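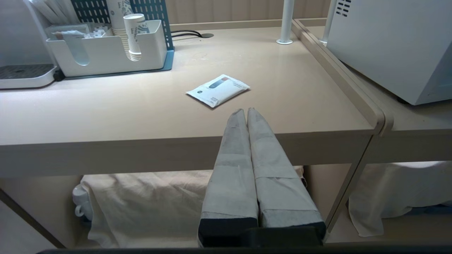
Does the planner have to replan every time the wrist camera and the head camera disagree about where an object is?

Only when the disagreement is bigger than the slack in the grasp. Below that, carry on with the wrist estimate and close the fingers; above it, stop and plan again from the arm's present position.

Jornside-users mailing list
Subject: Re: [Jornside] Dakus 5 and the replanning threshold
From: Obadia Were
To: Jornside-users
Jan 1, 2022

Yurii Zakharchenko wrote:
> We have moved the coffee corner task over to Dakus 5 and I would
> encourage everyone to do the same. With the adaptive threshold
> switched on, the planner decides for itself how far the two pose
> estimates may drift apart before it gives up on a path. Over 232
> runs we had far fewer stalls than with the old fixed value. I don't
> see a reason to keep the fixed value in the default config at all.
> Zakhar has a branch with it removed. If there are no objections I
> will merge it after the holiday.

The answer at the top is the one I put in the FAQ back in March and I still stand by it, so take this as an objection.

Fewer stalls is what I would expect from any change that makes the planner less willing to stop. Of those 232 runs, how many ended with the right thing in the gripper? Your log summary has a column for "completed", and in Dakus "completed" means the arm reached the last waypoint. It says nothing about what was between the fingers. I went through the part of the log you posted and the grasp check is turned off in the launch file. Maybe that was on purpose, but then the numbers don't support removing anything.

Second thing. The adaptive threshold learns from the spread of recent estimates. If Hladun is consistently wrong about an object, always off by the same bit to the same side, the spread is tiny and the threshold looks marvellous. Small puffy packets on a pale table are exactly where I'd expect that. The segmentation takes in a strip of shadow on one side and the centre shifts with it. A fixed threshold would at least complain.

And then there is the fridge.

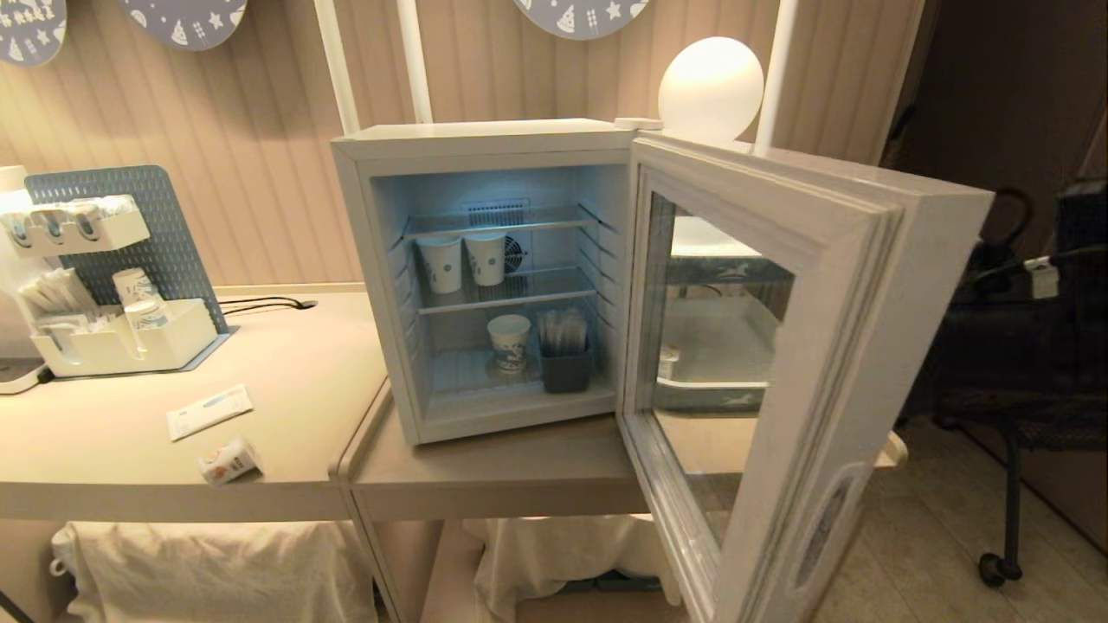 Mini fridge with the glass door open, paper cups on the lower shelf and on the floor of the compartment.

Look at what the planner is being asked to swallow. The door is a clear pane in a thick white frame, and there are things visible through it. Depth on glass is rubbish on every sensor I've had on a bench, and Hladun will either report the objects behind the pane as reachable or put the pane nowhere. The adaptive threshold doesn't touch any of that. It only compares two estimates of the same object, and if both go straight through the glass they will agree very nicely.

Wire shelves are the other one. Mélanie Lemieux raised it on this list when Dakus 4 came out and the reply was that the collision map would be fixed "in the next release". I have diffed the two versions. The voxel code is the same apart from the licence header.

What I'd want before a merge:

Grasp check on, same task, both thresholds, and publish the failures as well as the totals.

A run with the door modelled by hand as a solid box, so we know how much of the trouble is perception and how much is planning.

The replan timeout stated somewhere. The branch has 2000 ms in the config and 3000 ms in the code, and the code wins. I only noticed when I grepped for it.

Oksana Polishchuk has the Fandow replay tool working with the old bag format again, so old recordings can be pushed through both versions offline. That seems a better use of a week than arguing from stall counts. I'm willing to do the cup half of it if somebody else takes the packets.

If the adaptive version comes out ahead with the check on, fine, make it the default and leave the fixed value there as an option. Deleting it is a separate question and I can't see what we gain by it. It is one parameter.

Zakhar, could you also rebase? The branch doesn't build against current Jornside, there's a missing include in the pose buffer.

Obadia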